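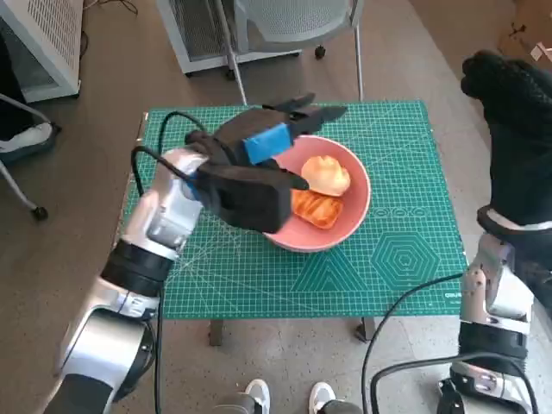
Donal Mac Carthaigh wrote in after the last issue to say we had the proofing times all wrong, that no enriched dough in an unheated kitchen is ready in 6 hours and anyone following us would be baking bricks. Fair. He leaves his overnight and half the next morning, on top of the fridge, and says the only clock he trusts is his finger.

So. Corrections first, then the rest.

The sweet bun dough from last time: the 6 hours was for Lilian's kitchen, which is warm. In a cold one, leave it till a poke springs back slowly and not all the way. If it springs straight back, more time. If it doesnt come back at all you've gone over - knock it down, reshape, bake it soon and don't tell anyone.

Sugar slows things down. Butter too. We said that two issues ago but buried it under the flour prices, sorry.

Filled buns

Lots of mail on leaking fillings. Leena Toivonen chills her custard until it holds the mark of a spoon, then scoops it, then freezes the scoops for as long as it takes to shape the dough. Seams down. Pinch harder than feels polite. She also says not to flour the side you are sealing, flour is what makes the seam open. Tried it on a batch of eight, one leaked, and that one was mine.

Red bean paste behaves better than custard. Jam behaves worse than anything. If you must use jam cook it down first and let it go completely cold.

Glazing

Egg wash question from Glenys Whitcombe: once or twice? Twice. Thin coat, let it go tacky, second coat, then score if you are scoring. Whole egg with a splash of milk gives a softer color, yolk only goes dark quick so watch the top shelf. A pinch of salt in the egg loosens it up and it brushes on without dragging. Strain it if you can be bothered. I usually can't.

Flour

The group order through Schnyder is closed for this year. 899 pounds all told, our biggest yet, and it arrives in one go, so please please collect on time. The next order opens in April. Strong white and the fine pastry flour again, rye if enough people want it. Prices went up at the mill and we've no say in that.

Anyone with space in a dry garage in Lerport, get in touch.

Swap table

Going well. Bring something you baked, take home something you didn't. Labels for nuts and sesame please, last time there were three trays with nothing on them and Lilian had to go round asking. Paper bags are running low, we started with 100 and people are taking two. Take one.

Still looking for the lid to the big blue dough tub. And somebody has my bench scraper, wide one, nick in the corner.

Next issue

Laminated dough, part one. Hakim Sitompul is writing it, so expect strong views on butter - he has been testing four kinds and has run out of neighbors to feed. Send questions before he starts or he'll answer ones you didnt ask. Leena might do something on cardamom if there is room.

That's it, oven's beeping.

Search this site Search Clear

3 minute read

Contact: the newsletter desk, Geltberg Home Bakers | © Geltberg Home Bakers, November 2021 | Back to top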